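Changes to the Osel Reading Room Schedule

April 5, 2025

Readers of this blog will know that the Osel Reading Room in Lornstead has kept the same opening hours for many years. A revised schedule is now in effect, and several readers have written to ask how it applies to them. The main points are set out in this post.

The room is open on weekday afternoons and closes at 6 p.m. Evening hours, introduced in December on a trial basis, have been withdrawn. Attendance on those evenings did not justify the cost of heating the upper floor. Members who relied on them may request a key to the Hurnik Street annex, which holds 103 seats and remains open until 9 p.m.

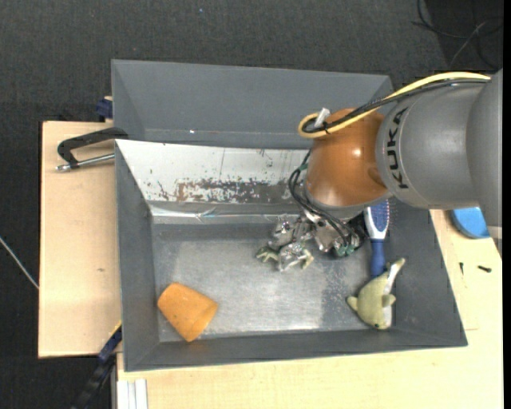
Borrowing terms have also changed. Books may be kept for 90 days, and each loan may be renewed 2 times unless another member has placed a hold. The Esposito collection of local maps, 301 sheets in all, remains for use in the room only. Requests for maps should be made one day in advance at the front desk.

I have been a member of the Reading Room for most of my adult life and regret the loss of the evenings. The longer loan period is welcome, particularly for those of us who read slowly or live outside town. Existing cards remain valid under the new terms, and no fee applies to the annex key. A deposit is required and is returned when the key is handed in.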